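Print this page | E-mail this article
Reading time: 4 minutes

The hands at the end of the line

The kettle in the break room at Kuvent takes its time, and so does Viorica Yordanov, who has worked in the textile finishing hall for 14 years and now runs the day shift there. She had put out two cups before I got my coat off, and she wanted to know how the road was before she would hear a single question about robots.

Kuvent washes, checks and folds work clothing and furniture covers for other companies. The biggest customer by a long way is Julgate, the seating people, and on a full day 3,000 pieces go through the hall. Until last August every one of them was smoothed and turned by somebody standing at a table. Then the first of the new stations came in, built by a small outfit called Halilović, and the talk in the corridor changed overnight.

"People were frightened, and I include myself," Yordanov says. "My mother did this kind of work, and I did it, and you look at a machine with fingers and you think, well, there go mine. I went home that first evening and peeled potatoes for far too long, just to be doing something with my hands!"

What happened next was slower and a good deal more ordinary than she had feared. The stations spread out the cloth and turn it over, and the people look at it. That sounds like a small shift when you write it down, but it has moved almost everyone in the hall to a different chair, and in quite a few cases from standing all day to having a chair in the first place. Checking used to be squeezed in between folds. Now it is the job, and there is a pay grade that goes with it, which Yordanov argued for through most of the winter (she is proud of that, and she should be).

"I told the office, if you want us to judge the work, then pay us for judging," she says. "They said they would look at it. I said I would bring my lunch and wait."

Nobody was let go, though she is careful with that sentence and asked me to be careful with it too. Four people who retired were not replaced. Two younger workers went over to the maintenance side and are learning to look after the stations, and one came back after a month, saying she missed the company at the tables. Yordanov found her a place the same afternoon.

The software that keeps track of it all is called Urnus, and here her patience wears a little thin. Every piece gets a record and every fault gets a code, and in the beginning there were 917 codes to pick from. "Who knows 917 ways for a seam to be wrong? I know maybe twenty, and I am good!" The list has since been cut down, after the checkers sat with the programmers over several long afternoons and a very large tray of cheese pastries. She would like to see more afternoons like that. In her view the trouble at most workplaces starts when the people who know the cloth and the people who know the machine eat at different tables.

There are things she misses. The hall used to sing, she says, or at least one end of it did, and with people spread farther apart it is harder to keep a tune going. She also worries about what newcomers will learn. A person who has turned thousands of covers by hand can feel a thin patch before seeing it, and she is not sure how you get that from a chair. So every new starter now spends the first weeks at an old table, doing it the old way, with Yordanov or one of the others alongside. The office grumbled about the hours and then let it stand.

Before I left she walked me down the hall to see the work for myself, stopping to ask after somebody's knee and somebody else's daughter. Yordanov talks about the stations the way you might talk about a new colleague who is decent enough but does not chat. Dark cloth is the hardest to judge, she told me, and she still likes to run her own palm over it. She nodded at the white hand above the charcoal fabric, a little blue light on each finger and one on the thumb, and then at the soft creases in the cloth past its fingertips. "You see those? I see those from the door," she said. "That I am keeping for myself." Then she went back to her shift, and I went to find my coat.

Get our newsletter on working life in your inbox. You can unsubscribe at any time.

This site uses cookies to remember your settings. Accept | Manage choices

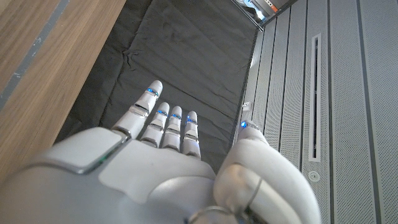
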